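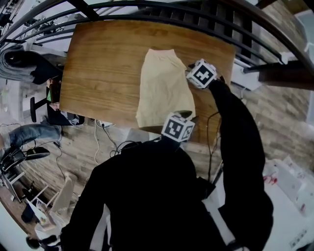 Can a machine do my ironing pile yet?
Project report, Žofie Krajčí

I picked this topic because I hate folding. My flatmates will tell you there is a chair in my room that hasn't been sat on since May, and when the list of project titles went round and I saw "Domestic automation: how close are we?" I put my name down before reading the rest. So that's my bias out in the open.

What I wanted to know was pretty simple. If I had the money, could I buy something that takes a basket of clean washing and gives me back a stack? And if I couldn't, what's stopping it? Everyone has seen the clips of robots doing backflips, so surely a T-shirt is easy!

It isn't, and the reason took me a while to get my head round. A mug is always mug-shaped. You pick it up by the handle and the rest comes with it. A T-shirt can be any shape at all, and it changes the moment you touch it. Pull one corner and the far sleeve tucks itself under, and now the machine has to work out where the sleeve went. We do that without looking (I've folded towels while watching telly for years, badly), but a robot needs to find the corners first, every single time.

I looked at three sorts of machine. The first is the big laundry line, the kind hotels use. I spent a morning at Trillwood, a linen service near my aunt's, where a Bognár folder swallows flat sheets and drops them out the other end in a neat packet. It's very quick and I could have watched it all day. But a person still has to feed in each sheet by its corners, and it only likes flat things. I asked about fitted sheets and got a laugh.

The second is the home folding cabinet. Brevari lent our department one for a few weeks, and I gave it 30 items from my own wardrobe. You clip each one in at the top by hand. Shirts were decent, jeans were so-so, and it refused my hoodies and anything of my little cousin's. It costs 759 pounds. By the time I'd clipped everything in I could have folded most of the pile myself, although I probably wouldn't have.

The third is the one I got really excited about, which is the general-purpose arm that learns from people. Nobody writes out "lift, cross, smooth" as rules for it. A person does the chore holding a pair of grippers much like the robot's own, and the movements get recorded, over and over, until there's enough for the robot to learn from. The patterned cubes on top of the grippers are there so a camera can follow where each one is and which way it's tilted.

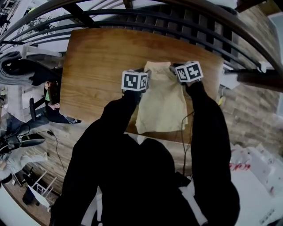
Figure 1. Taking hold of the top corners of a cloth with two hand-held grippers.

I had a go with a pair of grippers myself in the Rukarine workshop and it's so much harder than it looks. You lose your fingertips. I hadn't realised how much of folding is feeling whether you've got one layer or two, and with grippers you just have to look and hope. My first tea towel took nearly 5 minutes and came out as a sort of triangle. After that I felt a lot kinder towards the robots.

Their arm then had a turn on a towel the same size as mine. It got both corners, made the first fold nicely, then grabbed only the top layer for the second and opened the whole thing up again. It kept trying, though, which I liked.

So, can they do it? For flat sheets in a big laundry, yes, with someone feeding the line. At home, I'd say not in any way that would save me time this year. A towel on a clear table is nearly there. A tangled basket with socks and a duvet cover that has eaten a pillowcase is a long way off.

If I did this again I'd time myself on the same 30 items as the Brevari, because my supervisor quite rightly asked and I only had a guess. I'd also like to try the grippers on something stretchy, as everything I handled with them was plain cotton. The item list and my notes on each fold are in the appendix, hoodies included.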